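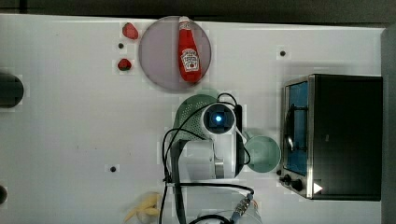 Give Them the Real Colander

Posted 05/03/2018 in Kids and Kitchens

I have an opinion about play kitchens and I've been boring my friends with it since November, so now it's your turn. The pretend food can be as pretend as you like. The dishes should be the ordinary kind, full size, the sort you'd eat your own lunch from. Plates, a mug, a bowl, and above everything else a colander. I love a colander. I'll get to that.

First, how I got here. When my daughter was two we were given one of those all-in-one sets, a kitchen by Trallov with a stove top printed on it and a bag of matching cookware in the same four colors. It was a generous present and I was excited about it! It has a list price of $160 (I looked, I shouldn't have). The plates were the size of coasters. The pots had lids that were part of the pot. The spoon fit in exactly one slot and had been designed for that slot and for nothing else in the world. She played with it, sure, she's a kid, she'd play with the box it came in, and she did that too. But she kept drifting over to the low cabinet by our sink and coming back with things. A mixing bowl. A mug. The lid of the rice pot, which made a very good noise.

For a while I put everything back. Then one rainy afternoon I quit doing that, and she cooked for most of an hour.

There's a secondhand place on Alum Street here in Tolau with a housewares shelf along the back wall, and after that I started going in whenever I was passing. Bowls there are 40 cents. Forty! You can outfit a whole restaurant for the price of a sandwich, and you don't have to care when one of them goes out to the sandbox and stays there until spring. I prefer plastic and look for nice quiet colors, the grays and soft greens and that kind of dusty purple, and I'll admit that part is for me. It's on my living room floor. I'd like to enjoy looking at it.

And it does look good. Put two red strawberries near a lavender-gray plate and you already want to sit down. Put a ketchup bottle on the plate, on its side, as if the ketchup were the entree, and you have a menu I would order from. Kids are wonderful at this. A grown-up puts the ketchup next to the food. A kid knows the ketchup is the reason we all came.

Now, the colander. If you only take one thing out of your real cabinet, please let it be this. It's a bowl that doesn't hold water, and small children find that as interesting as it deserves to be. It's a hat, obviously. It's a cage for a plastic dinosaur. You can poke pipe cleaners through it, or look at the ceiling light through it, or turn it over and have a hill. Ours has done time in the bathtub, the yard and the back seat of the car. It washes everything and drains everything and is the only piece of equipment in the house that my daughter uses for its actual job more often than I do, because I'm lazy and tip the pasta out against the lid.

Toy versions exist, of course, and I've handled plenty. The holes are usually too few or too small, or molded in as little dents so that it doesn't drain at all. Why would you make that? A dent is a promise of a hole. I put one back on the shelf at a store in Tierney last summer with what I think was visible disapproval.

The size argument is the one I get most often. Small hands, small dishes, it sounds so sensible. But watch a kid carry a big plate across a room. Both hands, elbows out, tongue out, total concentration, and the strawberry stays on! A coaster-sized plate gets pinched in one hand and waved around, and whatever was on it is under the couch. I think big dishes ask for a little bit of care and kids like being asked. They know when they've been handed the real thing. My daughter could tell our mug from the toy mug before she could say either word, and she wanted ours every time, and why wouldn't she? It's a better mug.

The other argument is mess, and I'll give you that one. There's more of it and it takes up more room. A dinner plate on the floor is a thing to step on in the dark in a way that a doll plate isn't. We keep ours in a bin with no lid and everything goes in there in a heap at night, bowls in the colander, fruit in the bowls, and I don't sort it. I did sort it at first. I had a system, with the fruit separate from the vegetables, and it lasted until the tomato question (we have a divided household).

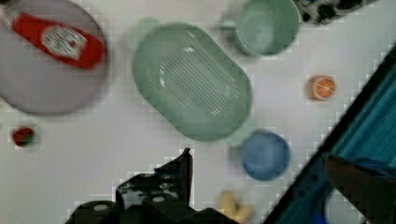
What age is right for starting with full-size dishes?

Whenever your child is steady enough to sit and bang two things together. Start with one light plastic bowl and a colander with no sharp edges, and save anything breakable for later.

Let me say something nice about pretend food, too, because I don't want anyone to think I'm against toys. I adore pretend food. The orange slice is my favorite. Somebody sat down and drew all those little segment lines in toward the middle, and there it is, an orange slice for good, never sticky, and it goes with everything. It's been served to me on the rim of a mug. It's been served to me in soup. A whole orange is fine, but a slice is already an invitation, it says that someone got out a knife and was thinking of you.

So I don't mind that part being small and bright and silly. In fact I think the silly food gets better when the dishes are plain. A toy strawberry on a toy plate is a toy. A toy strawberry on a proper plate is somehow lunch. I've tried to explain this at two birthday parties now and I can't do any better than telling people to go home and try it.

Same goes for the equipment, within reason. I get asked about toaster ovens and such, since kids do love a door that opens and a knob that turns. For a child at home I'd want one that has been retired for good, with the cord cut off by someone who knows what they're doing and the glass checked over. Or skip it and use a cardboard box on its side. We had a box oven for months and it baked beautifully. The knobs were jar lids and the timer was my daughter yelling "ding" at whatever moment she felt like eating.

The Trallov kitchen is still here, by the way. It's a decent shelf. The printed burners have worn down to a gray smudge and the tiny spoon is long gone from its slot, and on top of it sits a pile of grown-up bowls that cost me less than the wrapping paper did. My own cabinet has gotten a bit thin as a result. I went to drain some beans last night and had to ask for the colander back, and I was told it was busy, there was a bear in it, and could I come again tomorrow.

I used the lid.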